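Let the Robot Set the Table

Every spring the district asks what the robotics class at Roltcombe High is for, and every spring somebody answers with the word "pipeline." I have taught the class for 10 years and have yet to see a pipe. What I see is a room of teenagers trying to get a plate out of a bin, and I would like to make a case for the plate.
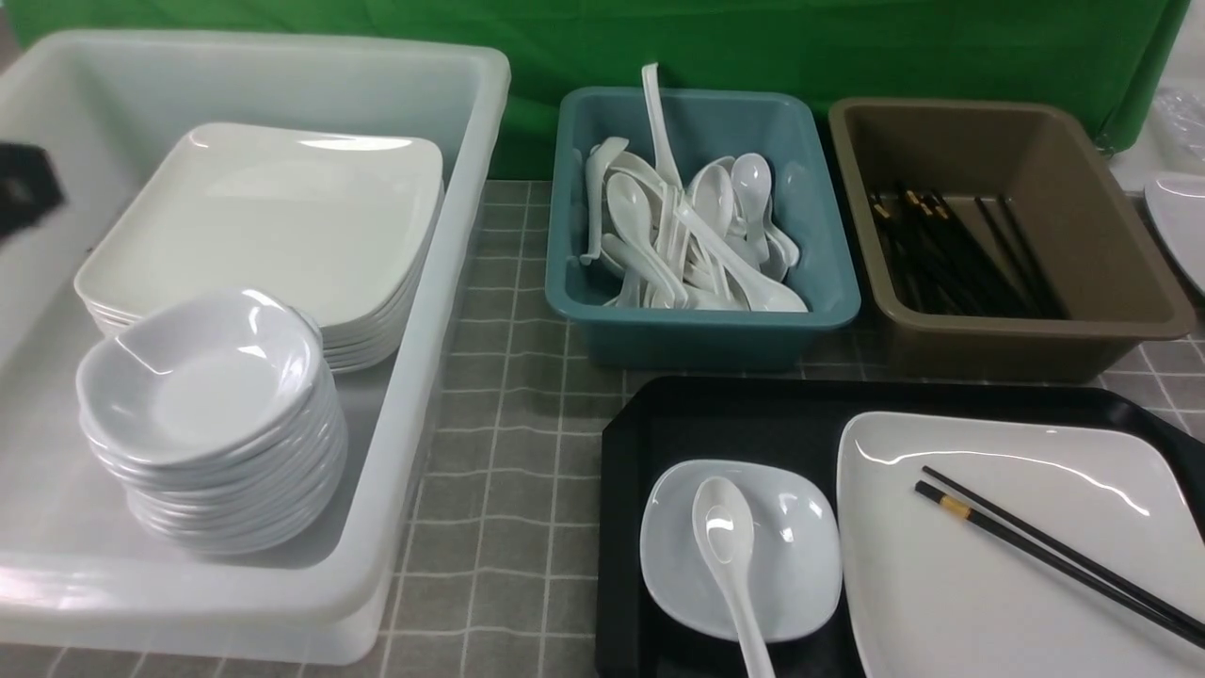
Our budget this year was $1,153, and the school board's preference was that we spend it on the regional competition in Pernedport, where machines fling foam balls at one another while a man with a microphone shouts. I went last May. The noise was terrific and so were the nachos. My students voted to stay home and lay a place setting instead: a bowl and a plate on a black tray, a soup spoon in the bowl, chopsticks across the plate. A parent asked me whether this was a step down. I told her to go home and watch her own children do it.

Foam balls are forgiving. They're all alike, and if you miss one there's another. Dishes that nest tightly are a different matter, and a heap of spoons is worse. Nesma Abdel Hamid, a junior who writes most of our code, spent 20 minutes one afternoon explaining to me why "pick up a spoon" is really a dozen questions, the first of them being which spoon. I've sat through whole faculty trainings with less in them.
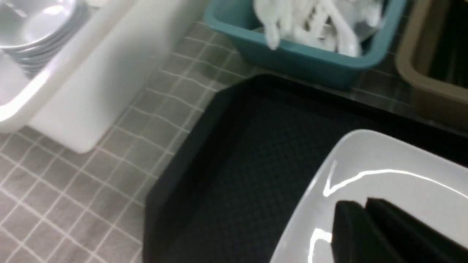
Gripper over the plate, with the spoon bin behind the tray.

The competition people have a fair point, and I'll grant it. Deadlines are good for kids, and so is losing in public. Ulises Rengifo, who coaches the team at Hokamier Academy, tells me his seniors learned more in 3 minutes in the arena than in a semester of homework. I believe him. I also notice that his seniors rebuilt the same launcher they inherited from the class before — with better stickers.

What I want is for students to choose a job dull enough that they can't hide behind the spectacle.

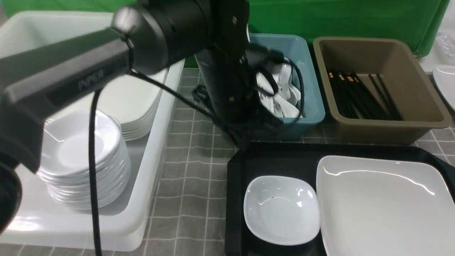 Our project is called Jugah, a name the class settled on before they settled on anything else. It will win no trophy, mainly on account of there being no trophy for it. The arguments it starts are excellent, though. Does the bowl go down before the plate? How crooked can chopsticks be before a guest would mind? Two sophomores stopped speaking over that one, and made up over the wiring.

So my request to the board is modest. Fund the class for another year, keep the bus money, and let us go on with the dishes. If you must have a pipeline, Nesma can probably draw you one. She'll want to know which end you plan to pick it up by.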